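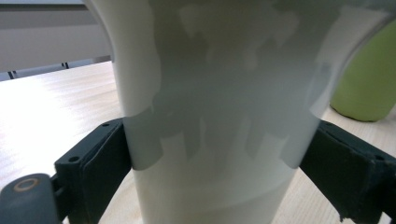

Why Cups Are Narrower at the Bottom

Most drinking cups are not straight tubes. The top is wide and the bottom is narrow, and the wall slopes gently from one to the other. Engineers call this slope a taper. A taper is found on paper cups, on plastic cups and on many tumblers, and it does several jobs.

The first job is stacking. A straight cup cannot slide inside another straight cup of the same size, because the two bottoms are as wide as the two openings. A tapered cup can. The narrow base of one fits through the wide mouth of the next and drops until the walls touch. Engineers call this nesting. A stack of 90 nested cups fits on a shelf that would hold only a few of the same cups placed one on top of another.

The second job is getting the cup out of the mold. A mold is a hollow shape that plastic is pressed or poured into. When the plastic cools, it shrinks and grips the part of the mold inside it. If the walls were perfectly straight, the cup would rub along its full height as it came off. With a taper, it comes free after the first small movement. Mold makers call this slope the draft. Even a draft of 4 degrees is easy to see on a finished cup.

The third job concerns your hand. A wet cup tends to slide down through the fingers. On a tapered cup the wall gets wider toward the top, so a cup that slips down meets the fingers with a thicker part of itself – and the grip gets tighter.

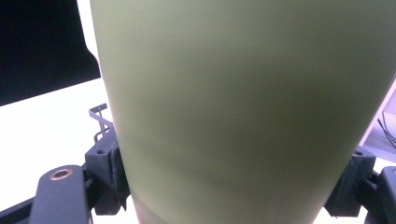
Elli Savolainen wrote to ask whether a narrow base makes a cup easier to knock over, as her tall ones fall at every birthday party. It does. An object tips when its center of gravity moves past the edge of its base. A narrow base puts that edge closer to the middle, so a smaller push is enough. A full tapered cup is also top-heavy, as the wide part holds more of the drink. Designers must choose a slope that nests well and still stands up.

Test it yourself

You need two empty cups, one tapered and one straight, and a tray with a rough surface.

1. Stand both cups on the tray.
2. Pour 200 milliliters of water into each.
3. Raise one end of the tray slowly. Have someone ready to catch the cups.
4. Note which cup falls first.

Try again with less water. Cups of different heights give different results, so write down the height and the width of the base each time.

Words to know

Taper – a gradual change in width from one end to the other.
Nesting – fitting one object inside another of the same shape.
Draft – the slope that lets a part leave its mold.

Text: Rania Benjelloun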